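4. Preparación de la mesa de clasificación

Guía de puesta en marcha del puesto Stenden, sección 4
Actualizado el 12 de diciembre de 2024
Compartido 5 veces · 0 comentarios

Siga esta sección una vez montadas las patas y apretados los tornillos del bastidor (sección 3). Si el tablero todavía lleva la lámina protectora, retírela antes de continuar.

4.1 Nivelar el tablero

1. Coloque el nivel en el centro del tablero, primero a lo largo y después a lo ancho.
2. Gire los pies regulables hasta que la burbuja quede entre las dos marcas. Cada vuelta completa sube o baja la esquina unos 2 mm.
3. Apriete las contratuercas con la llave suministrada.
4. Compruebe de nuevo la nivelación con las cestas cargadas.

PRECAUCIÓN: no supere los 155 kg de carga repartida sobre el tablero. No se siente ni se apoye en el borde.

4.2 Limpiar la superficie

5. Pase un paño de microfibra ligeramente humedecido con agua y jabón neutro.
6. Seque con otro paño. No use disolventes, estropajos ni ceras: el acabado mate se marca y las marcas no se pueden pulir.

Nota: los restos de adhesivo de la lámina salen con alcohol isopropílico aplicado en el paño, nunca directamente sobre el tablero. 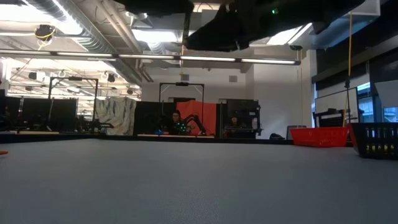
CESTAS Y CAJAS

La cesta roja baja, de laterales ranurados, va en el lado derecho de la mesa, cerca del borde posterior. La caja negra de ranuras verticales se pone inmediatamente a su derecha. El contenido se entrevé por las ranuras, de modo que no hace falta etiquetar cada caja si se trabaja con pocas clases de piezas.

4.3 Colocar las cestas

7. Apoye primero la cesta roja con toda la base sobre el tablero.
8. Arrime la caja negra a la roja sin montar un reborde sobre otro.
9. Reserve la parte central de la mesa para la clasificación. Para el modelo de 1000 mm de fondo se recomienda una franja libre de 470 mm desde el borde delantero.
10. Retire las piezas sueltas del tablero antes de empezar una tanda nueva y devuélvalas a su cesta.

PRECAUCIÓN: no apile una cesta llena sobre otra. Los laterales ranurados ceden con el peso y pueden pillar los dedos.

4.4 Cambiar de lado

Para trabajar con las cestas a la izquierda, repita los pasos 7 a 10 en orden inverso. El tablero es simétrico y no necesita nivelarse otra vez, salvo que se haya desplazado la mesa.

Si utiliza cestas Pullik de la serie alta, consulte antes la tabla de medidas del anexo B. Las de la serie baja caben sin ajustes.

Secciones relacionadas
Montaje del bastidor y de las patas
Separadores Adomaitis: instalación y recambios
Anexo B. Medidas de cestas y cajas
Limpieza periódica del tablero
Mesa auxiliar Tostbridge: lista de piezas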